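Robot Learning Lab: Course Notes
Unit 4. Collecting demonstrations with hand-held grippers
Notes by Vega Paredes, with corrections from Lamisi Lamptey

Reading before the session: chapter 2 of the course pack, and the Tirnby task sheet.

1. Where we are

In Unit 3 you trained a small policy on demonstrations that were handed to you. Most groups found that it did well near the middle of the table and badly at the sides. The code was fine in every group. The demonstrations all started from nearly the same place, so the policy had little to go on anywhere else. This unit covers the step before training: deciding what to record, recording it, and throwing out what can't be used.

2. What one demonstration contains

A demonstration is one complete attempt at a task, from the start pose to the release. For the two-handed tasks we store:

the camera video
the pose of each gripper over time
the opening of each gripper over time
a text label for the task
the name of the operator

The marker cubes on the grippers give us pose. If a cube is covered by a sleeve or turned so that no printed side faces a camera, the track has a gap. Short gaps can be filled in by interpolation. Long gaps at the moment of contact can't, and the demonstration is dropped.

3. Variety and count

The Fiadzo set, which you will use for the assignment, has 2,000 demonstrations. Zihan Deng trained one policy on all of them and another on 191 picked by hand for different start positions. On cabinet tasks the two came out close. On table-top tasks the full set was clearly better. Read this as a result for one set and one kind of task.

Things to vary on purpose: where you stand, the height of your hands at the start, which hand goes first, and the object's position and angle. Things to keep fixed within a session: the task label, the camera settings, and the end pose.

4. Working below table height

Reaching into low furniture is harder to record than working on top of a table. The operator bends, the arms block the view, and the table edge can hide the marker cubes. Go in slowly with one hand and keep the other gripper open and in view until it is needed. Run the gripper cable back along the forearm so it doesn't catch on the cabinet. Check the floor for power cords before you start, and stand where you won't have to step over one.
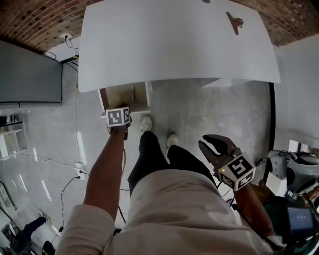 Pauses are a separate problem. When an operator stops to think, the policy learns to stop there too, and may never start again. Practice the motion until you can do it without a break, then record. If you do pause for more than 2 seconds, end the demonstration and begin a new one.

Failed attempts should be kept but labeled "fail". We use them in Unit 6. A fumble followed by a good recovery counts as a success and is often more useful than a clean run.

5. Assignment

Work in pairs. Each pair records 12 demonstrations of one low-cabinet task, with each partner operating for half of them. Hand in the recordings, the session log, and one page on which ones you would drop and why. Upload to the Lomutard folder by December 21, 2025. Questions about the grippers go to Efua Asante.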